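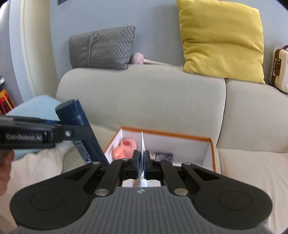

*The sofa, mid-sort. Gray under there somewhere.*

September 29, 2019

Quick one because I have to be out the door soon and the living room is still not done.

So. The sofa. Every house has a landing strip and ours is the sofa. Things come in the front door, get put "just there for a sec" and then it's three weeks later and somebody is sitting on a toy mallet. Mehwish is coming to stay and she will be sleeping on it, so it has to become a bed-shaped thing again. I gave myself one evening. It has now been two evenings.

Rules I made up on the spot:

- everything on the sofa gets picked up once and goes where it lives
- if it doesn't live anywhere it goes in the white box
- box gets dealt with tonight, NOT put in the hall closet

I have broken the third one before. Many times. There's a box in the hall closet from December that I'm not going to talk about.

**Cushions.** Too many. I bought the big mustard one when I was sick of gray everything – gray sofa, gray rug, gray weather – and I still love it, but it's huge and there's no way to sit with it behind you unless you're eight feet tall. So it lives up on top of the backrest against the wall, where it looks great and does nothing. Same with the gray one with the thin black and white stripes. That one was a gift from Sadia and is the nicest thing on the sofa by a mile. The light blue one goes on the left arm and that's the one people really use, for naps, so it's always crooked. I've stopped straightening it.

Decision on cushions: keep all of them. I know. Mohsin said I could lose one and I said which one and he pointed at the mustard and I said no. End of meeting.

**Throws.** The cream blanket on the left is the TV blanket. The pale one over the right seat is there for a stain. Tea. I've tried baking soda, dish soap, the spray from Cendix that was supposed to be so amazing, and the stain is a bit paler and a bit wider than when I started. So, throw. If anyone has a trick for old tea on light gray fabric please tell me, I'll try anything that doesn't need a machine rental. Nandi swears by white vinegar and cold water, dabbing only, no rubbing. I rubbed. I always rub.

Both throws need a wash before Mehwish gets here. Note to self, cold, and not with the red towels this time.

**The little suitcase.** Cream with the brown trim. My favorite thing to look at and the worst thing to store. It's too small to travel with, it holds maybe a nightie and a book, but I carried it all the way home from the flea market in Prikport and paid 12 dollars for it and I'm not giving up now. It's been up on the back of the sofa since I took it down to look for the spare key (not in there). I keep reading that you can use old cases for storing letters or craft stuff or whatever. I think I'll put the guest things in it. Washcloth, phone charger, a toothbrush still in the packet, earplugs for Mohsin's snoring. Then Mehwish opens it and it's like a hotel! I'm weirdly pleased with that idea.

Problem is where it goes during the day. Top of the bookcase maybe. If it fits. Haven't measured, will just shove it up there and see.

**The mallet.** Pink fuzzy ball on a stick. Came with some toy drum set, the drum is long gone, and my niece asks for the mallet every single time she comes over. First thing she says, before hello. It slides down behind the cushions and then there's a full search. I'd like it to have a hook. A small hook, low down, where she can reach it herself. That's a job for next week, along with teh other hooks I said I'd put up in spring.

**The white box.** Orange edges, no lid that I can find. I had it down as a keeper for paper and cables but it's a good size for the coffee table too, remotes and glasses and the pens that don't work. Tried it on the seat of the sofa while sorting and it was so handy right there at arms reach that I did the whole job faster. So that's my one real tip from all this: put the box ON the thing you're clearing. Don't put it on the floor across the room, you won't walk over there. I know me, I'd start a pile instead, and then I'm sorting the pile.

Stuff I want to do before she arrives, in no order at all:

- vacuum under the seat cushions, with the narrow thing, if I can find the narrow thing
- wash throws
- find out if the Endari sheets fit or if they're the ones that ping off at the corner
- move the lamp so she can read
- picture above the sofa, straighten. It's been bugging me since we hung it
- clear a bit of floor by the door for her bag

I did go and look at sofa beds, in case you're wondering. Nighat had been telling me about one from Saarinen, folds out in one pull, storage underneath, lovely. Then I sat on it. Like sitting on a church pew. And the delivery was another 80 on top. So no, our squashy old thing stays and she gets the good pillow and the thick mattress topper from our bed, and I'll sleep on the lumpy side for a few nights. Fine.

Where I've got to: cushions decided, suitcase has a job, mallet is in my coat pocket for some reason. Stain is still a stain. I'll post again once it's made up as a bed, probably with the mustard cushion on the floor becuase there is truly no other place for it at night.

OK, going, I'm late. Leave me your tea stain advice in the comments.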